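Emville, Sep 7, 2023

Romonent Opens Home Goods Repair and Resale Store in Emville

Romonent, the household goods reseller, has opened its second store at 40 Kpodo Street in Emville. The new store sells used furniture, bedding, kitchenware and small storage pieces, and it has a repair counter where customers can bring in items they already own. Doors opened to the public this week after a summer of work on the building, which was a tile showroom before Romonent signed the lease.

The store has 1561 square feet of sales floor on the ground level. The repair counter and the sorting room are at the back, next to the loading door. A side entrance on Mill Lane has a ramp and is open during all store hours. Parking is free for the first hour in the lot across the street with a stamped receipt.

"People in Emville have been driving 30 minutes to our first store for years," said Kekeli Amoah, general manager of Romonent. "They asked for a store here, and they asked for one that could fix a chair as well as sell one. The building came up in the spring and we took it."

Romonent accepts drop-offs of clean household goods at the loading door. Items are checked, sorted and priced in the back room before they go out on the floor. Blankets, quilts and curtains are washed before sale. Items that cannot be sold are passed to the town recycling center. In the first drop-off period, before the store opened, residents brought in 798 items. Much of that was bedding and kitchen storage, and those sections are the fullest in the store at present.

The repair counter handles loose joints, broken drawer runners, lamp rewiring, torn seams and missing hardware. Small repairs are priced from a printed list at the counter. Larger jobs are quoted in writing, and the customer has 14 days to accept the quote or collect the item. Upholstery work is sent out to Fitar, a local workshop that has done the same work for the first Romonent store.
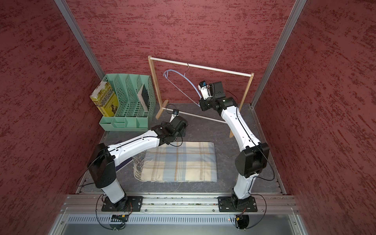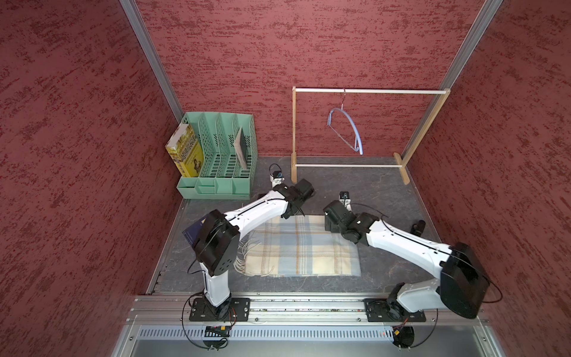
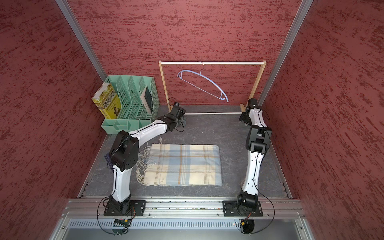 Bernice Acheampong welcomed the opening but said she would like to see the repair counter stay open later. By the time she gets home from work and loads the car, she said, a five o'clock closing is no use to her, and she has a rocking chair that has been waiting for new glue since last winter. She added that the written quotes were a good idea and that more shops should offer them.

Romonent will keep the counter open until 7 p.m. two evenings a week through the end of September and will decide on permanent hours after that. Customers can also leave an item at the front desk at any time the store is open, with a name, a phone number and a short note on what is wrong. Counter staff will call back with a price by the end of the next working day.

"We set the first hours by what worked at the other store," said Esi Bonsu, who manages the Emville location. "Evening hours were the most common request on the comment cards, so we are trying them."

The Emville store employs nine people, six of them full time. Two repair positions are still open. Applicants should have some experience with wood furniture or small electrical work, and training is provided on the rest. Applications can be picked up at the front desk.

Prices in the new store match those in the first. Delivery within Emville is available for large furniture at a flat rate, and customers can have bought items held for up to five days. Returns are accepted within 10 days with a receipt, except for mattresses and opened sewing supplies.

A beginner class in basic furniture repair will be held at the store later in September. Kojo Bawa will teach the class, which covers regluing a joint, replacing a screw that has stripped its hole, and cleaning old wax off a tabletop. The class is free, but space at the benches is limited and sign-up is required. Tools are supplied. Participants may bring one small item from home to work on.

Store hours are 9 a.m. to 6 p.m. on weekdays and 10 a.m. to 4 p.m. on weekends. Drop-offs are accepted until one hour before closing.

Media contact:
Aqeel Yousafzai
Romonent, Emville store office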